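I'd been meaning to talk to Konrad Michalski ever since a reader asked me whether you could try out a home robot before buying one. You can, sort of. Skarnivley is a subscription kit of simulated living rooms, and you drop a robot arm in and let it practise tidying up. No truck, no crate, no scratched floors!

Konrad runs the support side of it and we spoke over a video call at 7 in the morning my time (I was still in my slippers, sorry Konrad). I'd spent most of October poking at the trial version, so I started with the obvious question. Why a sofa?

"Because a table is too easy," he said. "Everything on a table is sitting nice and flat. Put the same thing on a cushion and it tips, it sinks, it leans on something else. People email us on day one to say the sofa room is broken. It's just hard."

He had a session open while we talked, and he shared his screen so I could watch the arm lean in over the seat.
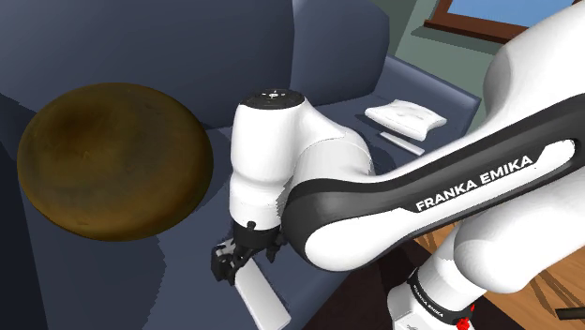 A Franka arm at the sofa in Skarnivley, holding a flat white piece in its gripper.

The basic plan comes with 200 rooms and the bigger one, called Varkau, has 486. I asked if anyone really needs that many and he laughed. "You need the colours to change, the light to change, the clutter to change. Otherwise your robot learns one sofa off by heart and it's useless at your mum's place."

My favourite part of the kit is being able to switch views. You can hop from a wide view of the room to one right down at the fingers, and it's a whole different world in there. I lost an entire evening to it.

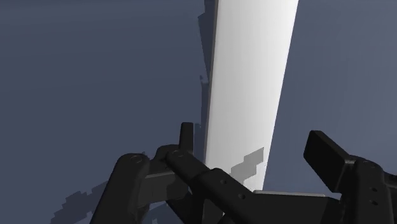

Refilwe Mthembu

I did have grumbles, and I put them to him. The shadows are blocky, and up close they go to proper little staircases. Konrad didn't argue. "We trade looks for speed. You can turn the quality up, but then you'll wait." He reckons most customers leave it on low and run a big batch overnight. Mine did 900 tries while I slept, on a pretty ordinary desktop.

Then there's the price. It's $95 a month for the basic plan, and I told him that felt steep for a hobbyist.

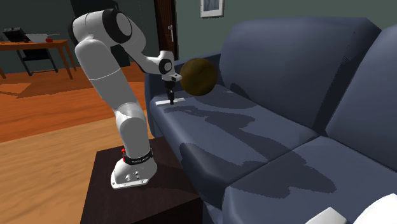
Rachid Tazi reckons it's fair enough. He's used the basic plan since autumn, and he told me he'd pay it again next year, though he wishes the manual had been written for people who've never set up an arm before. I'm with him on the manual. I got stuck on the second page and had to email for help.

Konrad says a new one is on the way, with more screenshots and a beginner room where all the settings are locked. I asked when. "Soon," he said, and then changed the subject to grippers.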